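In defence of the power board with too many switches
Apr 28, 2023

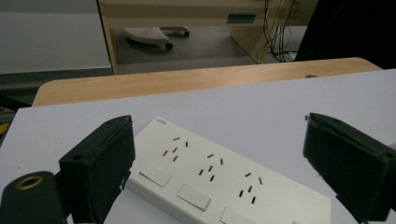 A white power board with a rocker switch under each outlet.

I have opinions about power boards. I know how that sounds. My family has stopped inviting me to talk about it at dinner, so you lot are getting it instead, and if you came for the tomato column you'll have to wait until next week.

It started when I decided to clear off the desk in the back room. I'd been meaning to do it since August, when I moved my work things home from the Trurnell office and simply put them down wherever there was a gap. You know the sort of desk. Lamp, monitor, printer, phone charger, a second phone charger for a phone I no longer own, the little fan, the label maker. Every one of them had a cord and every cord went over the back edge and down into the dark, where a power board lay on the carpet in a nest of fluff that I can only describe as mature.

So I got down on my hands and knees with a torch, which at my age is a commitment, and had a proper look. Four outlets, all full, and one red switch at the end that turned off the entire works. One switch! To turn off the printer (which hums, all night, like a fridge with something on its mind) I also had to turn off the modem. And since the rest of the household regards the modem as a sort of life support, the printer stayed on for the better part of a year.

My argument, then, and I'll put it plainly before I wander off again: every power board sold in this country should have a separate switch for each outlet, the switches should be big enough to use with a toe, and the whole thing should live on top of the desk where you can see it.

The toe part is negotiable if you accept the last part.

Let me take the switches first. A cheap board with no individual switches is a few dollars less than one with them. I went and looked, at the Dastamville hardware, and stood in the aisle long enough that a young bloke asked if I was all right. The plain ones hang at eye level in great white rows. The switched ones are down near your shins next to the extension leads, as if wanting to turn off your own printer were some kind of specialist hobby. I bought two switched ones. I've since gone back for another, and I'm not sorry.

The difference it makes to a room is silly. With a rocker under each outlet you can kill the one thing you want to kill. Lamp off, modem on. Charger off, fan on. You don't have to yank a plug out by the cord (don't, by the way, my father did it for fifty years and every toaster in that house had a bare neck) and you don't have to remember which plug is which when they're all the same black lump. You press the one below the thing. A child can work it. My mother-in-law can work it, and she won't touch the remote.

Now, the money. People always bring up the money, so here's mine. Our last power bill had the little graph on it that's designed to make you feel guilty, and the total for the year came to 3253 units. I'd love to tell you that my new switches knocked a great hole in that. I have no idea! I haven't had a full year of it. I expect the hot water and the dryer are where most of it goes, and that a printer on standby is small beer. I switch it off anyway, and I sleep better without the hum, and that would be worth the few dollars if it saved me nothing at all.

The second part of the argument is the one that gets me into trouble at home. Put it on the desk. On top! In the open, where visitors will see it!

There's a whole industry devoted to hiding these things. Boxes with slots in them. Trays that screw under the desktop. Mesh hammocks. Tremex, who I've bought perfectly good shelving from in the past, will sell you a cord-hiding cabinet 700 millimetres wide, with doors, so that your power board can have its own furniture. I had one in my basket online for a fortnight. It was going to sort my life out. Then I measured the wall and thought about what I was doing, which was spending a fair bit of money to make it harder to reach something I use every day.

We've been persuaded that a tidy room is a room with no evidence of electricity in it. Look at any magazine spread. There's a lamp on the side table, beautifully lit, and no cord. Where does it go? Someone has tucked it away, or taped it down the table leg, or scrubbed it out on a computer. Then we go home and look at our own lamp, with its cord wandering off across the skirting board, and feel that we've let the side down.

Well, I've got a pale desk and a white board on it, and I reckon they look fine together. Clean, even. A bit like something from a school science lab, and I always liked the science lab. The white rockers have a nice soft shape to them. I'm not going to tell you it's beautiful, but I've seen ornaments I liked less, and some of those were wedding presents.

And having it up there changes how you behave. This is what surprised me most. When the board was on the floor I never unplugged anything, I only ever added. Every gadget that came into the house went onto the end of the queue, and when I ran out of outlets I did the thing you are never supposed to do and plugged a second board into the first. I'm confessing this so you'll go and check yours. It was in there for months and I'd forgotten it. I'd have gone on forgetting it too, if I hadn't dropped a pen.

Up on the desk you can't kid yourself. If it's full, it's full, and you have to stand there and decide whether the label maker has earned its place. (It had not. It's in the drawer now, and comes out when it's wanted, like a good pair of scissors.) You see the dust as well, so you wipe it. Switch off at the wall first, dry cloth, no spray. I do mine when I do the windowsill, and it takes no time.

I'll be fair to the other side, because I got a few sharp words from my sister when I tried all this out on her. She has a toddler and a dog, and she says that anything at desk height with a row of clicky switches on it is a toy, full stop. She's right. If you have small people in the house, do whatever keeps their fingers out of it and ignore me completely until they're at school. She also says a cup of tea and a power board should not share a surface, and I have no clever answer. My mug has been moved to the bookshelf behind me. I resent the reach. I do it anyway, and I'd ask you to do the same or keep the board well up one end.

Her other objection was that it takes up room. It does. It's a long thing and it has to lie somewhere. I've tried it along the back, against the wall, where it behaves itself but the bulkier plugs foul the wall, and I've tried it on the diagonal across the corner, where it wastes a triangle of desk but every switch is under my hand. I change my mind about once a week. If you've got a deep desk, go the back. If you've got a shallow one like mine, try the corner and see if you can live with the triangle.

And while I'm here, a word to whoever decides how far apart the outlets go. Plugs are not all the same size. I've got a charger from Purba that's the shape of a bar of soap, and on the old board it sat smugly across 2 outlets, using one and sulking over the other. So a board that says it has room for four things has room for three, and that's if they get along. Space them out! Make the thing longer! I have already given up my triangle of desk and I'm prepared to give up a bit more.

I'd also like the cord to be longer than my arm, and I'd like the switches to have some mark on them that I can read without my glasses, since half the time I'm pressing and waiting to see what goes dark. A dab of nail polish does the job in the meantime. Mine has coral for the modem, and everyone in the house has been told that coral is not to be touched.

That leaves the lounge room, where there's still an old single-switch board behind the television, feeding I don't know what. There are cords back there from at least one machine that played videotapes. I've got the new board sitting on the arm of the couch, still in its cardboard, and a long weekend coming up at some point. If anyone has a trick for shifting a television cabinet on carpet without taking a chunk out of the wall, the comments are open. Tomatoes next week.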